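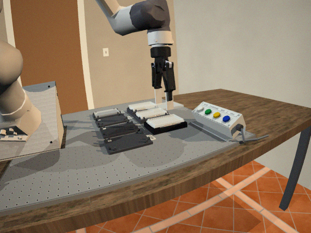

シミュレーター上の実験台。穴あきプレートの上に、チップラックとプレートホルダーが並ぶ。

「最初の週は、何も動きませんでした」。イルファン・ハラハップさんはそう振り返る。大学のロボット実習で、実験室の分注作業を自動化する課題に取り組む学生チーム「Clandow」の代表だ。チームは昨年の9月に発足し、仮想の実験台の上でロボットアームにマイクロプレートを運ばせるプログラムを書いている。2022年4月12日、ハラハップさんと、実習を担当するニンシ・ラトゥヘル講師に話を聞いた。

実習では、学生はまずシミュレーターの中だけで作業する。実機に触れるのは後期の後半からになる。ラトゥヘル講師によると、以前は初日から実機を使わせていたが、順番待ちの時間が長く、一人が動かせるのは週に20分だけだったという。

「20分では、失敗の原因を考える前に交代の時間が来ます。シミュレーターなら自宅でも夜中でも試せる。ぶつけても部品代はかかりません」

台の構成は講師が用意した。チップラックの列、プレートを置くホルダー、四つの丸いボタンが付いた操作ボックスがあり、アームもすでに設置されている。学生に任されるのは、どの順番で、どの高さから、どの角度で物をつかむかという部分である。チームはこの環境を、制御用に自作したプログラムの名前から「Codelano」と呼んでいる。

ハラハップさんはもともと生物系の学科に在籍している。ピペットを握って同じ操作を繰り返す側だった。

「プレートを置く位置は、手でやるときは考えません。置いて、ずれていたら指で押す。プログラムにすると、その『指で押す』を全部書くことになります。1年生のときの自分に、あの作業を言葉で説明してみろと言いたいです」

チームが一番時間をかけたのは、プレートのつかみ方だった。初めのプログラムは、プレートの中心の座標へまっすぐ下りて指を閉じるだけのものだった。記録を見ると、提出までに実行した試行は688回。そのうち目的の場所に置けたと判定されたのは389回だった。

「数字だけ見ると半分は超えています。ただ、前半はほとんど失敗です。指が隣のホルダーに当たる、持ち上げる途中で傾く、置いたあとに指を開くとプレートがついてくる。この三つに分類して、多いものから直しました」

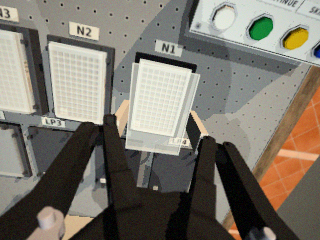

グリッパーで保持したマイクロプレート。奥の置き場には「N1」、左隣には「N2」のラベルがある。

台の上の置き場にはラベルが付いている。プログラムの中でも同じ名前を使うことにしたのは、チーム内で起きた行き違いがきっかけだった。

「僕は左から数えて、もう一人は右から数えていました。二人とも『2番』と言っていて、話は通じているつもりなんです。半日つぶしました。それからは口で話すときも、N2とかLP3とか、ラベルのまま言うようにしています」

傾きへの対処については、意見が分かれた。つかむ力を強くするという案と、指を入れる深さを変えるという案があり、両方を試した結果、深さの調整を採用した。力を強めたほうは、シミュレーターの中では安定しても実機で同じ結果になるか判断できなかったためだという。

ラトゥヘル講師は、この判断を評価している。

「シミュレーターの癖に合わせて成績を上げることはできます。毎年、そういうチームがあります。点数は良いのに、実機に移すと最初の一枚で止まる。彼らには、何を信用して何を疑うのかを報告書に書くように言いました。Clandowの報告書は、その部分が一番長かったです」

学内の発表会では、別のチーム「Mulder」と同じ課題で比べられた。Mulderは動作の速さを優先し、所要時間では上回った。Clandowは一枚ごとに置き直しの確認を入れているため、全工程に431秒かかる。ハラハップさんは、遅いことは認めている。

「速くする余地はあります。確認の回数を減らせばいい。でも、どの確認を減らしていいのかがまだ分からない。そこは次の学期に残しました」

今後は、交流のあるPustvilleの研究室から実際の分注手順を提供してもらい、課題に取り入れる予定だ。手順書には「軽く混ぜる」「静かに置く」といった表現が多く、チームは今、それを数値に置き換える作業をしている。

「『静かに』が毎秒何ミリなのか、書いた本人に聞いたら、考えたことがないと言われました」とハラハップさん。来週、その研究室を訪ねて、置く動作を横から測らせてもらうことになっている。

実習の次期の受講登録は9月に始まる。ラトゥヘル講師は、プログラミングの経験は問わないとしている。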